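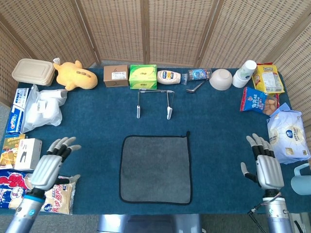 Home | News | Episodes | Reviews | Forum

Otedine to return in November, with the old ending thrown out

The science fiction serial Otedine will be back in November with 11 new episodes, according to a notice put out by its producers, Sallotero, on 7th July. The notice says the new run will "answer every open question" from the first. Viewers who sat through the first run may remember hearing that before.

The last episode left the mining ship Joly drifting above a frozen moon, with its crew asleep and a stolen crystal ticking in the hold. Anyone hoping to see what the crystal does will have to wait. The new story opens 40 years later, in a harbor town called Oltdale, where a fisherman pulls part of the ship's hull out of the bay. Whether the crew got off alive is "part of the mystery," the notice says. It doesn't say whether the writers know.
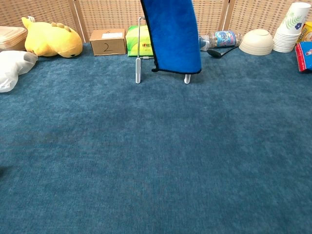 Sallotero also plans to recut the original finale, trimming it to 47 minutes and dropping the dream sequence that set up the crystal in the first place. The producers call the result the "true version." They don't explain what that makes the one already broadcast, or how the crystal will make sense to new viewers without the dream. The longer cut will be taken down once the new one is ready.

A petition to keep both versions available had drawn 115 signatures by the time the notice came out, hardly enough to scare a studio. Still, the complaint is fair. The dream sequence was slow and badly lit, but it was the only scene in which the captain gave a reason for stealing anything.

There is no trailer yet, and no word on which of the cast are coming back. The notice promises "familiar faces," which could mean the captain or could mean the ship's cat. A second notice is due before the first episode airs.

Contact us | Copyright Episode news desk, all rights reserved | Back to top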